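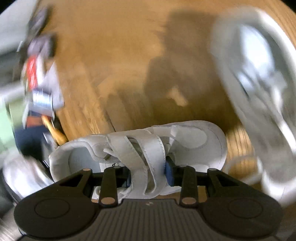 Section 5: Your first soft pick-up

Right, you've got the Koden hand gripper out of its box, charged and paired, so now you get to grab something. I always start people on shoes. They're squashy in some places and stiff in others, and they won't smash if you drop one (you will drop one!). A white trainer with two straps across the top does nicely, held by its side with the blue pad pressing on it and the opening facing left. Any shoe you don't mind scuffing will do.

Before you start, check that the status light is steady green. If it's still blinking, go back to section 4 and do the pairing again. I'll wait.

1. Put the shoe on the floor or a low table with plenty of room round it.

2. Turn the grip dial to 2. It goes up to 5, and I know it's tempting, but leave the top end alone for now.

3. Open the fingers all the way with the thumb lever. You'll feel a small click when they can't go any further.

4. Bring the gripper in until the pad is close to the side of the shoe, then squeeze the trigger slowly. Keep your wrist loose - if you're gripping the handle like a hammer you'll be sore by teatime.

5. Lift a hand's width, hold it there and say a slow "one, two, three". If the shoe slides, put it down, turn the dial up one notch and have another go.

6. Lower it until it's resting properly before you let go of the trigger.

Caution: keep your free hand away from the linkages while the fingers are closing. There are gaps in there just the right size for a fingertip, and Hanna Dudek on our support desk can tell you how that feels.

Note: straps and laces love to get into the finger joints. Do the straps up and tuck any loose ends in first. If something does get caught, switch off at the handle before you pull it free.

Note: a wipe with a damp cloth is all the pad needs. Please don't use kitchen spray on it. I did, back in February, and the surface went shiny and wouldn't hold a thing until I'd fitted a new one. Spare pads are part number 609 in the Silley shop and they come in packs of two.

7. When you've managed a few clean lifts, press Save on the handle. The app will ask for a name. I use the object and the dial setting, so "shoe 2", and I've been glad of it when scrolling through a long list later on.

If the app shows message 55, the trigger was let go before the lift had finished. Delete that one and go again from step 3.

Happy with shoes? Section 6 moves on to cups, so find a plastic one.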